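Notes for my talk, August 22, 2019
Soledad Riquelme
The play kitchen corner: how we set it up and how we keep it in order

Start slowly. Say good morning, thank Zovcombe for the room and the coffee. Ask who has a play kitchen at their work, hands up. Ask who has one that they like. (Wait. People laugh here, let them.)

Say who I am: I work with children between 3 and 6 years, in a small center in Maltivmont. Before I did eight years with the older ones, so the pretend corner was new for me also. Please tell me if I speak too fast.

1. Why I chose this topic

When I came to the center, the kitchen corner was a box of plastic food and a shelf. The children poured everything on the floor and left. My colleagues told me that the children did not like to play cooking. I was not so sure about it. I thought maybe they did not know where the cooking was supposed to happen.

Tell the story of the girl who made soup in a shoe. Keep it short this time, last time I took too long with it.
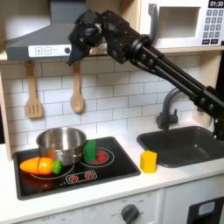 A play kitchen needs fixed places, this is my first point. The child must know where a thing lives before she can put it back there. I like very much when the tools hang on the wall, in the open. The slotted spatula and the wooden spoon are hanging under the hood, over the tiles, so a child who stands at the stove looks up and finds them. In a drawer they are forgotten, and after one week the drawer is full of crayons. Also the pot has its place on the stove. I let it stay there at the end of the day, I don't put it in a basket. A pot on the burner is an invitation.

Ask: where do the spoons live in your kitchen? Take two answers, not more.

2. Real things or toy things

Here I always get questions, so go carefully.

My opinion is that the small tools should be as real as possible. Metal pot, wooden spoon. They have weight and they make a sound. The children treat them with more care than the plastic ones, at least in my group. We changed ours in May and I did not hear one complaint, except from the teacher next door about the noise.

The big things can be pretend. The oven does not need to be hot and the microwave does not need to turn. But I like when there are buttons, with a plus and a minus, because the children read them in their own way. "I make it more." "Now it is too much." This is already talking about quantity, and I did not have to plan a lesson for it. On the microwave it says 01:30, always. One boy decided that this is the time when the fish is ready. For the whole group it is now fish time.

(If somebody asks where to buy: say I can show the list from Filer in the break. Do not read prices in the talk.)

3. How much to put out

Less than you think. When I have new children I begin with one pot, two tools and a few things to cook. After 7 or 8 days I add plates. If I add everything in the beginning they only carry it around.
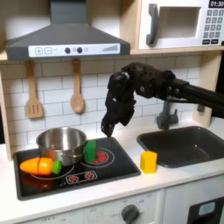 The things to cook don't have to look like food. We have blocks, chestnuts, pieces of felt. A block can be cheese in the morning and a potato in the afternoon. If I give them a plastic chicken leg, it stays a chicken leg. I keep some plastic food for the children who ask for it, I am not strict in this.

Mention Eglītis here, the small book with the yellow cover. Page with the drawing of the shelf. I will pass it around, please give it back.

4. Tidying

We tidy together and we do it in the same order every day. First what is on the floor, then the counter, then the tools go back on their hooks. Hooks must be at the height of the child, check this on your knees and not standing. I measured ours standing and I had to move them.

It takes more than three minutes. If you plan three, you will do it alone.

Don't wash the wooden tools in the machine. Warm water, a cloth, let them dry lying flat.

5. Questions

Leave time. If it is quiet, ask them what was the strangest soup they were served this year.

Take the book back from the last row. Sign the paper at the desk before lunch.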